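**Ticket 397: Foltley two-arm kit, dish rack task, right arm**
Opened by: Oľga Lukáč, Astness, Presov site
Product: Foltley bench cell, two arms, wrist camera option, on trial through June
Status: open, partly resolved

Summary: drops on the rack task and a wrist camera that lags behind the arm. We have to decide by the end of the month whether to keep the kit, so I am putting everything in one ticket. 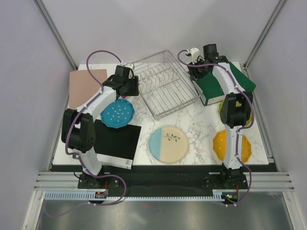
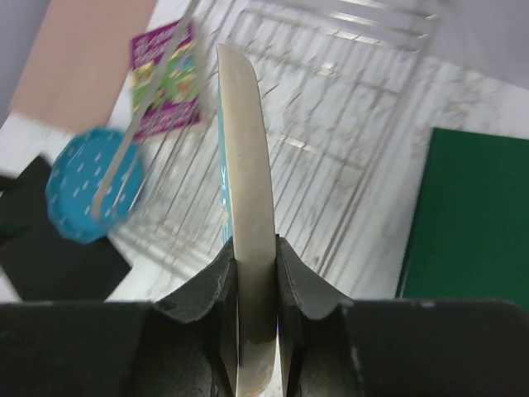

We run the kit on the release that came installed. The only change is the plate routine, which Danko support sent us in the second week of the trial. The job is to pick a plate off the table, turn it on edge and set it in the wire rack. A batch is 77 attempts. The boards and boxes stay on the table during the batch because our customer wants to see the arms work with clutter. The pinch in the wrist camera view, with both fingers near the lower rim, is the grip the routine asks for. We have not changed the finger pads.

**Problem 1: drops**

First batch, right arm: 53 plates placed, the rest dropped or released early. All the misses were with scalloped plates. The plain round ones were fine.

Steps taken:

1. Restarted the controller. No change.
2. Ran the finger zero routine from the manual, section 8. The right gripper was off by a small amount and saved a new value. No change in drops that I could tell.
3. Lowered closing speed to the slow setting. Fewer early releases, but each cycle is longer.
4. Wiped the finger pads with alcohol. No change.
5. Swapped the routine to the left arm. Same kind of miss on the same plates.

Since step 5 gave the same result on the other arm, I don't think this is a bad gripper.

**Reply from Danko support**

> Thanks for the detail. The plate routine picks its grip point from the rim outline. On a scalloped rim it can choose the low part between two bumps, and one pad then touches before the other. Please set "rim smoothing" to high under the grasp menu and repeat the batch. Leave closing speed on slow for now.

**Our follow-up**

Set rim smoothing to high. The menu item was not under grasp, it was under vision, then advanced. Please correct the manual or the reply template.

Second batch, same plates, same arm: 8 misses out of 77. That is a level we can work with. Of those, most happened after the plate was already over the rack, when it touched a rod on the way in. I would call that a placement problem and not a grip problem, and I have split it out below.

**Problem 2: wrist camera lag and blur**

When the wrist turns fast, the background in the wrist camera view smears. The fingers stay fairly sharp, so the grip check still works. The rack wires do not, and the routine uses the wires to find a slot. I think this is where the remaining misses come from.

Tried:

- Exposure from auto to fixed short. Sharper wires, but the view was too dark at the back of the cell.
- Added a lamp on the left side. Better, but now there is glare on the rack rails and the slot finder sometimes picks a reflection.
- Added a pause before the slot search. This works best. It costs time on every cycle.

Question for Danko: is there a way to run the slot search only after the wrist has stopped, without a fixed pause? The arm knows when it has stopped.

**Reply from Danko support**

> There is a "wait for settle" flag, but it is not in the menu on your release. It can be set in the config file. We will send the line to add. For the glare, try moving the lamp higher before you lower the brightness.

Config line received and added. Restart needed, which the email did not mention. The settle flag works on the right arm. On the left arm the controller gives a warning at startup and ignores the flag. Log attached to the email thread.

**Smaller items**

- The cable on each arm stands up in a high loop. It has not caught on anything so far, but I would like a clip in the box. We had to buy our own for the test bench.
- The rack can be pushed at an angle by a bad placement, and after that every slot is off until someone straightens it. Some kind of foot or bracket should come with the kit.
- The spare finger pads are listed in the packing sheet and were not in our delivery.

**Open**

- Left arm ignores the settle flag. Waiting on Danko.
- Missing spare pads. Waiting on Foltley shipping.
- Third batch with lamp moved up. Mine, to be run once the left arm is fixed so both arms are tested on the same settings.

Please don't close this ticket until the left arm item has an answer. The last one was closed automatically while I was still waiting for a reply.

O. Lukáč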